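Home Posts Allotment Food Say hello

Stock day

Right, quick one, got to be out the door by 5. Been meaning to write up the shell stock since the Trumden weekend and never have.

Short version. Don't throw shells away. Crayfish, prawn, crab, whatever. There's a whole second dinner in them and most of it goes in the bin. I did it for years. Idiot.

What I do now. Shells in the big pan, bit of oil, high heat, bash them about with a rolling pin until the kitchen smells like Ornham harbour. Onion, carrot, the sad end of the celery. Squirt of tomato puree. 2000 ml of cold water for 800 g of shells, and don't be tempted to add more, you'll only have to boil it off agian. Low simmer. Half an hour, no longer or it goes bitter.

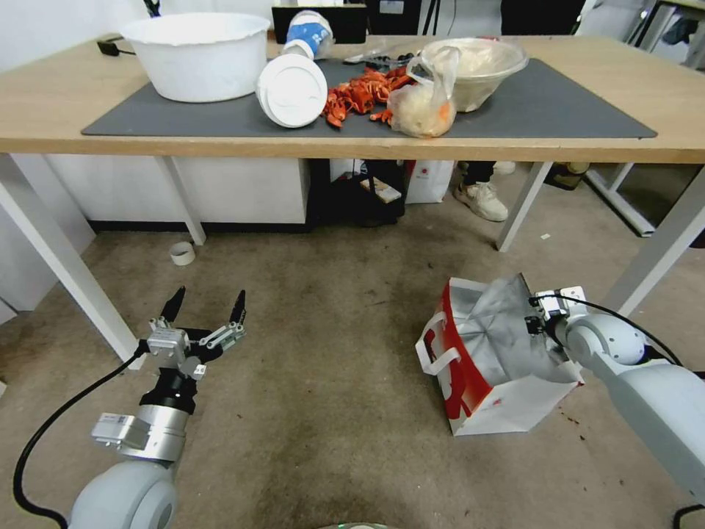 Mahsa Dehghan reckons half an hour is still too long and I should stop at twenty minutes, strain it, then boil the liquid down on its own. Also that carrot makes it too sweet and she'd use fennel. Tried the twenty minutes on Tuesday. She's right, annoyingly. Not giving up the carrot though.

Strain it twice. Sieve first, then a clean tea towel, otherwise you get grit. Freeze in small tubs, lable them. I didn't last time and made gravy with it. Bad gravy.

Uses so far: risotto, fish pie, noodles with too much chilli. Want to try a bisque in May when my sister's over, will need cream and a better blender than mine.

Shells go in the outside bin the same day. Double bagged. Trust me.

Last updated: 18 April 2024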